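## 3.2 Gegenstände und Arbeitsfläche

Der Bestand umfasst 30 Haushaltsgegenstände, die nach Oberfläche und Schwerpunktlage in 4 Gruppen eingeteilt wurden: matte Hohlkörper, matte Flachteile, polierte Teile mit eigenem Standfuß und polierte Teile ohne Standfuß. Die Einteilung folgt in den Grundzügen dem Schema, das im Vorgängerprojekt Brarnach für Küchengerät verwendet wurde, weicht aber bei den spiegelnden Teilen davon ab. Dort bildeten sie eine einzige Gruppe. Im vorliegenden Bestand erwies sich das als unzweckmäßig: Ein Tischspiegel und ein Sieb haben zwar vergleichbare Reflexionseigenschaften, verhalten sich beim Abstellen jedoch grundverschieden.

Sämtliche Gegenstände stammen aus dem regulären Sortiment des Haushaltswarenhändlers Pirnar und wurden nicht verändert. Auf mattierende Sprays, Klebemarken und Gewichte im Fuß wurde verzichtet. Schutzfolien und Etiketten wurden vor der ersten Ablage entfernt; Klebstoffreste an Griffen und Standflächen wurden mit Isopropanol abgenommen. Die Masse jedes Gegenstands wurde einmal zu Beginn bestimmt und in der Bestandsliste (Anhang B) vermerkt.

### 3.2.1 Auflage

Die Tischplatte ist mit einem weißen Bogen bedeckt, der ein schwach gedrucktes graues Quadratraster trägt. Das Raster dient ausschließlich der Protokollierung von Lage und Ausrichtung. Ein dunkleres Raster war in Vorversuchen besser ablesbar, erzeugte aber auf gewölbten Metallflächen ein störendes Linienmuster, das die Beurteilung der Kontur erschwerte. Die Linienstärke wurde deshalb auf das gerade noch erkennbare Maß verringert.

Gebrauchsspuren auf dem Bogen wurden in Kauf genommen. Kleine Flecken und Wischspuren entstehen im laufenden Betrieb und wurden nur entfernt, wenn sie eine Rasterlinie verdeckten. Ein Austausch des Bogens erfolgte erst, wenn sich an einer Kante Wellen bildeten, da bereits geringe Unebenheiten die Ruhelage flacher Teile beeinflussen. Jeder Austausch ist im Protokoll mit fortlaufender Bogennummer vermerkt.

### 3.2.2 Polierte Gegenstände

Von den insgesamt 3.018 protokollierten Ablagen entfallen 1.195 auf die beiden polierten Gruppen. Der hohe Anteil ist beabsichtigt. Bei matten Gegenständen war die Lage in der Regel mit einer einzigen Ablesung zu bestimmen, während bei polierten Teilen Rand und Spiegelbild der Umgebung ineinander übergehen können – besonders dort, wo eine gewölbte Fläche unmittelbar auf der hellen Auflage steht. Die Bezugspunkte wurden daher je Gegenstand vorab festgelegt: bei Teilen mit Standfuß die Mitte der Fußfläche, bei Teilen mit Stiel oder Griff der Mittelpunkt der Schale und die Achse des Griffs.

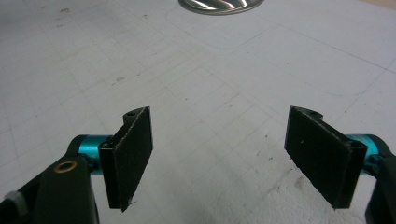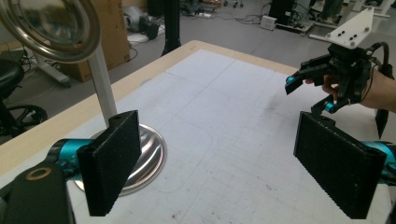
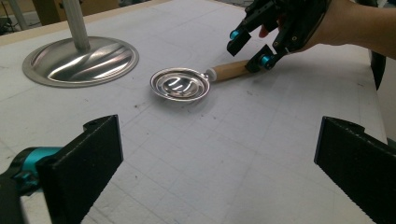 **Abbildung 3.** Arbeitsbereich. (a) Ausschnitt der hellen Arbeitsfläche; (b) runde spiegelnde Scheibe mit Metallrand und gewölbtem Edelstahlfuß; (c) Teesieb mit Holzgriff, Schale nach oben.

Für Gegenstände mit Standfuß wurde zusätzlich die Neigung der Hochachse erfasst. Als stehend gilt ein Gegenstand, wenn die Fußfläche umlaufend aufliegt und das Teil nach dem Loslassen ohne weitere Berührung in Ruhe bleibt. Ein kurzes Nachschwingen ist zulässig. Ablagen, bei denen das Teil nachträglich gestützt wurde, zählen als nicht bestanden, verbleiben aber im Datensatz und sind dort mit dem Vermerk »G« gekennzeichnet. Drehbare Oberteile wurden vor jedem Durchgang in eine beliebige Stellung gebracht; eine einheitliche Ausgangsstellung war nicht vorgesehen.

Gegenstände ohne Standfuß werfen ein anderes Problem auf. Ein Teil mit flacher Schale und Griff besitzt zwei bevorzugte Ruhelagen, mit der Öffnung nach oben oder nach unten. Beide wurden zugelassen, jedoch getrennt geführt. Übergangslagen, etwa mit angehobenem Griffende oder auf der Kante stehender Schale, wurden nur dann als eigene Kategorie aufgenommen, wenn sie nach dem Loslassen bestehen blieben. Die Richtung des Griffs ist als Winkel zur langen Tischkante angegeben, positiv gegen den Uhrzeigersinn.

Für Griffe aus Holz gilt eine Einschränkung. Holz und Metall unterscheiden sich in Reibung und Erwärmung so deutlich, dass Werte vom Griff und Werte von der Schale nicht zusammengefasst werden dürfen. In Tabelle 5 sind sie folglich in getrennten Spalten aufgeführt. Wo nur ein Wert vorliegt, bleibt die zweite Spalte leer.

### 3.2.3 Beleuchtung und Umgebung

Die Aufnahmen der Lagewerte fanden in einem Arbeitsraum am Standort Cesterach statt. Eine vollständige Abschirmung gegen Umgebungslicht wurde erwogen und verworfen, weil die Gegenstände unter Bedingungen beurteilt werden sollten, wie sie auch in einer gewöhnlichen Küche vorliegen. Spiegelungen von Händen, Werkzeug und Raumdecke in den polierten Flächen sind demnach Bestandteil des Materials und wurden nicht ausgesondert.

Die Auswirkungen auf die Ablesegenauigkeit wurden an einem Teilbestand geprüft. Zwei Personen lasen dieselben Ablagen unabhängig voneinander ab. Abweichungen traten vor allem bei Teilen mit mehrfach abgestuftem Schalenrand auf, bei denen der äußere Rand und die nächstinnere Stufe verwechselt wurden. Nach Ergänzung der Ableseanweisung – maßgeblich ist stets der äußere Rand – gingen diese Fälle zurück. Die zuvor abgelesenen Werte der betroffenen Teile wurden neu erhoben.

### 3.2.4 Reinigung und Aussonderung

Fingerabdrücke auf polierten Flächen verändern das Reflexionsverhalten stärker als erwartet. Zwischen zwei Durchgängen wurden die Teile mit einem Mikrofasertuch trocken abgewischt, innerhalb eines Durchgangs dagegen nicht. Zur Beschreibung des Oberflächenzustands diente die fünfstufige Engström-Skala; Gegenstände der beiden untersten Stufen wurden durch baugleiche Stücke ersetzt. Kratzer am Fußrand führten nur dann zum Ersatz, wenn sie beim Überstreichen mit dem Fingernagel fühlbar waren.

Ersetzte Teile behielten ihre Bestandsnummer und erhielten einen Zusatzbuchstaben. Bei der Auswertung in Abschnitt 4 werden Original und Ersatz gemeinsam geführt, sofern sich ihre Massen nicht um mehr als die Auflösung der verwendeten Waage unterscheiden. Die übrigen Fälle sind in Anhang B einzeln aufgeführt.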